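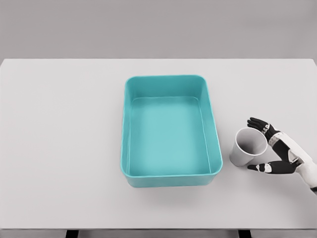 Small Claims Without a Lawyer, and When to Call One Anyway

Posted 8/6/25

Most of the people who phone the legal help line at Justlow have already decided to sue someone. They want to know which form to use. The attorney who runs the line asked that we leave her name out, as callers sometimes look for her outside office hours, but she agreed to talk about what she hears and what she wishes people would do before they file.

"The first thing I ask is what they want at the end of it," she said. "A lot of people want an apology. The court can't order one. It can order money, and in some places it can order a thing to be returned. If you want your deposit back, good, we can talk about your deposit."

Deposits are the largest part of her work. After that come car repairs, unfinished home jobs and loans between relatives. She spent seven years in a firm that handled business contracts before she moved to the help line, and she said the disputes are not very different except for the size.

"Somebody thought they agreed to one thing and somebody else thought they agreed to another. In a business case there are four drafts of the contract. In a small claims case there's a text message that says 'ok sounds good.'"

Text messages can be enough, she said, if they are kept properly. She tells callers to print the whole conversation with dates showing, and not to pick out the lines they like. A judge who sees one message by itself will ask what came before it.

"I had a caller who deleted the messages where he was rude. The other side had kept them, of course. His claim was fine. He just looked bad on the day, and he spent his time explaining that and never got to the invoice."

We asked how long a typical hearing lasts. She said it is shorter than people expect, and that they should prepare for that. Her advice is to write down the amount claimed and how it was worked out, then practice saying it out loud. Exhibits should be in date order with a copy for the other party and a copy for the judge.

The demand letter is the step that callers most want to skip. She thinks it is worth doing even where the court doesn't require it.

"Say what happened, say what you're owed, give a date to pay by, and stop. Don't put in that you'll call their employer or report them to immigration or whatever you've read online. That can get you in real trouble. I read letters from callers and cross out most of the second page."

Some cases settle on the letter alone. Others settle in the hallway before the hearing, and she warned about those. A deal made in the hallway should be written down and signed before anyone goes home, and the clerk should be told about it. If payments are going to be made over time, the paper should say what happens when one is missed.

Then there is collecting. A judgment is a piece of paper, she said, and the court does not go out and get the money for you.

"People win in February and call me in the summer because they still haven't been paid. There are tools – wage garnishment, a bank levy, a lien on property – but each one has its own form and its own fee, and you need to know where the person works or banks. Keep a copy of any check they ever gave you. It has the bank's name on it."

As for when to stop doing it alone, she gave a few situations. One is when the other side files a counterclaim for more than the small claims limit, as the case may be moved to a higher court. Another is anything involving an injury. Settling too early for the cost of one doctor's visit can close the door on the rest.

She also told readers to check the deadline first. Filing limits depend on the state and the type of claim, and a written contract may have a different limit than a spoken one.

"Call the clerk's office. They can't give you legal advice but they can tell you about forms and fees, and they're usually nice about it if you call early in the day."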